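Where do your clothes come from?

Think about the top you are wearing today. Before it reached your bedroom it was probably in a field, then a mill, then a factory, then a shop. It may have crossed an ocean. This page follows a cotton sweatshirt from the plant to the drawer.

Growing the cotton

Cotton grows on bushes in warm places. After the flowers drop off, a green pod called a boll is left behind. The boll swells up and splits open, and inside is a ball of white fluff with seeds stuck in it. In many northern countries the bolls begin to open in August or soon after.

The fluff is picked, usually by a large machine, and taken to a building called a gin. The gin pulls the seeds away from the fibres. The fibres are then squashed into bales, and one bale can weigh more than three grown-ups.

From fluff to thread

A single cotton fibre is very thin and easy to snap. If you twist lots of fibres together they grip each other and become strong. This is called spinning, and people have done it for thousands of years.

You can try it with a cotton wool ball. Pull a little out with your fingers and twist it as you pull. You will get a short, lumpy piece of thread.

The old spinning mill at Vorkwood is now a museum. It has 391 bobbins on one machine, and when it was busy 50 children worked there, some of them only eight years old. Children in Britain are not allowed to do that kind of work now.

Knitting the cloth

Sweatshirts are made from knitted cloth. Knitting is one long thread pulled into loops, and the loops can stretch - that is why you can get your head through the neck hole and it springs back afterwards. The inside is often brushed with wire to make it fluffy. Fluffy cloth traps air, and trapped air keeps you warm.

Colour comes from dye. Black and other dark colours need a lot of it, so dark clothes should be washed with other dark clothes the first few times. Letters and pictures are usually printed on top with thick ink.

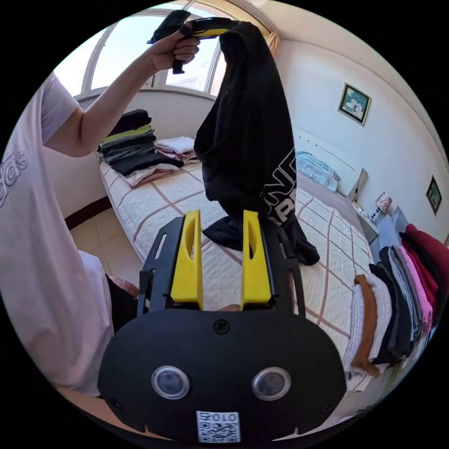

Cutting and sewing

A cutter lays out many layers of cloth and cuts them all at once. The pieces are the front, the back, the sleeves, the cuffs and the band at the bottom. Each sewing worker often does just one seam and passes the piece along. At the Van Beek factory in Tramport, a sweatshirt goes past 17 people before it is folded and packed.

Looking after it

Clothes last longer if they are treated gently. Turn printed tops inside out before they go in the wash. Dry them flat or on a line if you can. When they are dry, lay them on a bed to fold them, as there is more room than on a chair.
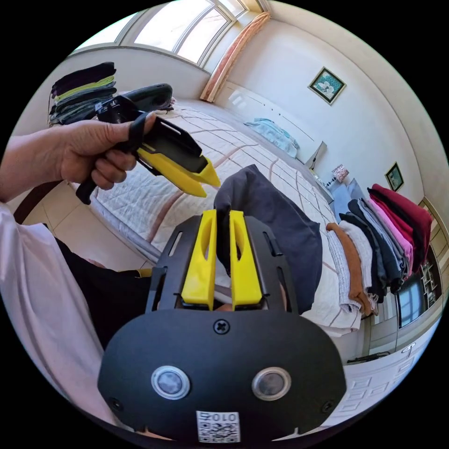

Dark clothing over a bed.

When you have finished with it

If your sweatshirt is too small but still in good shape, pass it on. The clothes bank in Bitudgate took in 1,526 items last year, and most were worn again by somebody else. Cloth that is too worn out can be cut into cleaning rags or shredded to fill things like car seats. 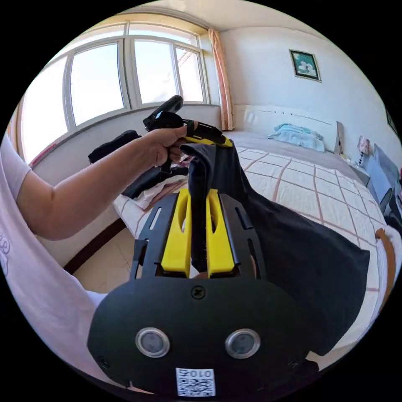

Dark fabric hanging over the edge of a bed.

Words to know

Bale - a large, tightly pressed block of cotton.
Boll - the pod of the cotton plant.
Gin - a machine that takes the seeds out, or the building it stands in.
Seam - the line where two pieces of cloth are sewn together.

Page last checked 2/18/25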